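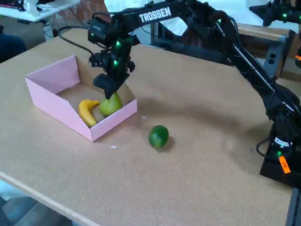
Can a robot do my chores yet? Your questions, answered with as much patience as we could find

312 shares · 14 comments

We get mail. Since the September newsletter most of it has been about robots, and most of that has been from people who own a dishwasher and would like it to load itself. Châu Ninh and Tài Khổng, who do the testing for this site, took turns answering.

Can I buy a robot that does the housework?

You can buy one that vacuums. You've been able to for years, and it will eat a sock as readily as it did in the beginning. A machine that picks things up, puts them somewhere sensible and moves on to the next room is still a matter for people with lab benches and a high tolerance for Mondays.

What about putting the groceries away? Surely that's easy.

It's a lovely test and a miserable job. Fruit comes in awkward shapes, rolls when nudged, and bruises if you grip it like a spanner. A decent arm with two fingers can pick up a pear and set it down in a box. Ask it to do the whole shop, including the bag of flour with the small hole in it, and you'll want to be standing by with a broom.

Why do they practise with toy fruit?

A toy banana is the same banana on Friday. Real ones go brown, change weight and attract flies, and then you can't tell if the robot got worse or the fruit did. The trouble comes when someone shows you a success rate earned entirely on plastic and lets you assume it covers the contents of your crisper. Ask which it was.

How often does it work?

Depends who's counting. Tài ran a simple tidying job on a bench-top arm with the Nosis software: one item at a time, into an open box. It managed 63 clean placements out of 66 tries, which sounds splendid until you picture your own kitchen and work out how many things you pick up before breakfast. He then moved the box a little and changed the lamp. We've agreed to leave the second set of numbers out of the family newsletter.

Does it learn from its mistakes?

Mostly it learns from ours. The usual method is for a person to steer the arm through the job over and over while everything gets recorded. Châu did around 2,000 of these for one project and now puts away lemons with a strange, deliberate wrist. Mistakes can be fed back in too, but somebody has to sit there and say which bits were mistakes.

Are the shop-floor ones any better?

Much, if your shop floor wants the same part moved from the same spot to the same other spot until the end of time. That's been solved for decades. Mixed bins are harder. Jitpraphai, a small packing outfit that let us hang about for a shift, has one arm sorting produce trays and one employee sorting what the arm has sorted. They were quite cheerful about it. The arm doesn't take smoko.

Will it fold my washing?

It will fold a towel. It will fold it at the pace of a man reading the instructions. Fitted sheets remain beyond both machine and human, and we see no prospect of movement on either front.

Juvix says its home helper is "nearly ready". Should I wait?

Juvix was nearly ready when we started this page. We'd watch for three things in any demo video: whether it's sped up, whether it's cut, and whether someone off to the side is driving. If it's none of those, write to us, we'd love to see it. The Restska people, to their credit, print the playback speed in the corner of theirs. It's usually a large number.

Is it safe around kids and the dog?

The small bench arms aren't strong, but they're quick enough to surprise you and they have no opinion about fingers. Ours gets switched off when visitors come. The dog ignores it, having established that it never drops food worth eating.

So when, then?

Tài says sooner than Châu does. Neither will put money on it. If you've a small flat, a fondness for open boxes and nothing you mind being dropped, you may be among the first served. Meanwhile the dishwasher needs emptying, and the bottom rack is yours.

14 comments · Share this page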